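Ticket 200, Tirosero arm, kitchen tidy routine
Opened by: Renato Macapagal
Status: open

Okay, so I'm still trying to get this thing to clear up after breakfast! Putting the banana away goes fine most mornings (23 good picks since the last update), but wiping up crumbs is another story. It goes for the cutting board every single time and leaves the specks on the table alone. 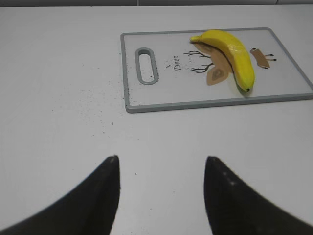

I've tried lowering the confidence setting to 60, then restarting, then the older Hadudent profile. Same thing. My hunch is the deer print on the board is pulling its attention, but I could be way off.

Reply from Sewwandi Herath, 16/04/2018
Try a plain board for 4 runs and send me the logs. Crumbs are still hard for it, so I'd keep a sponge handy for now.

Renato: Will do, plain board goes in tonight.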